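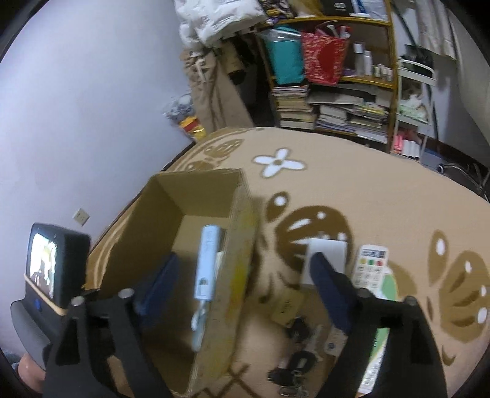 Guardar cosas sueltas en una caja de cartón es, para un robot, más difícil que soldar un chasis. La soldadura repite una trayectoria conocida sobre una pieza conocida. En una cama con un mando a distancia, unos sobres, una cajita blanca y un bulto negro sin forma clara, cada agarre es un problema distinto: el mando es rígido, el envoltorio cede y la manta se hunde bajo los dedos.

Por eso desconfío de los porcentajes que circulan. Plastura anunció en agosto una pinza doméstica probada con 500 objetos. De ellos, 281 eran rígidos y opacos. Los transparentes, que confunden a los sensores de profundidad, sumaban 14. Tiziana Villa, ingeniera de manipulación en Madell, propone publicar el tiempo por objeto junto a la tasa de éxito, y coincido con ella. En su banco de pruebas, vaciar una superficie desordenada exige más de 300 segundos; una persona cansada tarda bastante menos.

Queda además el criterio. Decidir qué va dentro de la caja, qué se tira y qué se deja a mano depende de quién vive en la casa, y ningún catálogo de agarres lo resuelve.

En taller la situación es mejor. Filali ya clasifica piezas mezcladas en bandejas, con iluminación fija y fondo liso. Trasladar ese resultado a un dormitorio con una manta estampada de flores me parece prematuro. Compraría hoy la máquina para la bandeja. Para la cama esperaría a ver datos con bolsas, cables y envases translúcidos, medidos por alguien ajeno al fabricante.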